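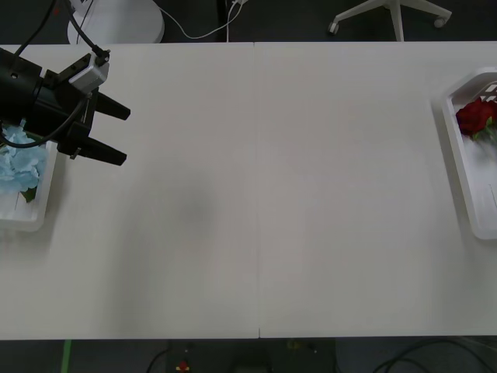

Wevside Facilities Help Desk

Ticket: Label printer skips every second label
Opened by: Khải Lã, mail room
Status: Resolved, watching until end of December

Problem as reported
The Bostov label printer by the outgoing shelves prints one good label, feeds a blank, prints one good label, and so on. Started after the roll was changed. A full roll of 2000 now gives us half that in usable labels. No error light. Power cycled twice, no change.

9:10 am — Asked Khải to hold the feed button until the light blinks, then let go. Printer fed 6 blanks and stopped. Test print still skips.

9:35 am — Checked the driver on the mail room PC. Label size was set to the old stock, which is taller than the new one. The printer reaches the gap too early, decides it is on the wrong label and moves ahead. Changed the size in the driver and saved it as default.

9:50 am — Test from the driver page is fine. Test from Jandach (shipping software) still skips. Jandach keeps its own page setup and ignores the driver default. 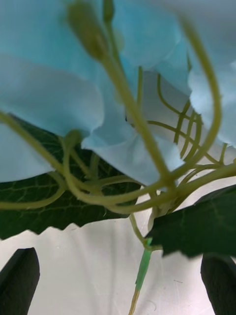 10:20 am — Went into Jandach, Settings, Output, and found two profiles with the same name. The one in use pointed to the old size. Deleted it, renamed the other to "Small label" and ran the gap calibration again. Ten in a row came out right.

11:05 am — Khải called back. Labels are no longer skipping, but the bar code is faint on the left side. Cleaned the print head with an alcohol wipe, let it dry, and moved darkness up by 2. Left side is readable on the hand scanner now.

2:40 pm — Batch of almost 200 sent for the afternoon pickup. Khải reports one misfeed at the start and none after that.

Notes for next time
The new rolls are wound the same way as the old ones but the core is narrower. Push both roll guides in until they touch — there should be no side play. Please check the size printed on the box before opening it. Old stock is still on the bottom shelf and should be used up on the other printer, which is still set for it.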